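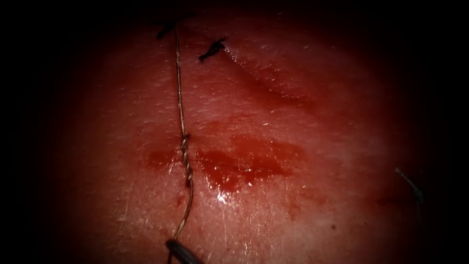
How many throws before a knot holds?

I'm practicing interrupted stitches and my knots keep creeping open. The thread twists around itself nicely on the first throw, then loosens while I set up the second. Fine thread, curved surface, 6 attempts tonight, dignity gone.

Zewditu Gidey

Start with a double wrap - the extra friction holds while you make the next throw. Then single throws in alternating directions. Same direction twice gives you a granny, and it slides. Leave short tails, but don't trim right at the knot.

Fuad Hailu

Pull harder.

Clumura

Please don't pull harder. Pull flat, both ends level with the surface.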